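I have come around, rather late in life, to the empty tray. For years I kept one big basket by the kitchen door in our house in Dollwood, and everything went into it — keys, stamps, batteries, a dog license from a dog long gone — and I spent a good part of every November digging down to the bottom for the one thing I needed.
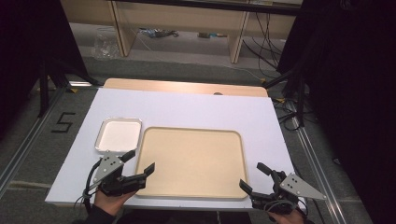
*By the author of the Clekivgate house letter, no. 247*

A big beige tray and a small white one beside it, both shallow, are all I'd ask for now. You can see the whole floor of a tray like that at a glance, and a thing set down in it stays where your eye can find it. The lip is only there to stop a pencil from rolling away, bless it.

My sister-in-law swears by deep drawers, and she is a tidier woman than I am, so perhaps you should listen to her. But I'd still clear a spot on the table tonight and leave the big tray bare until morning.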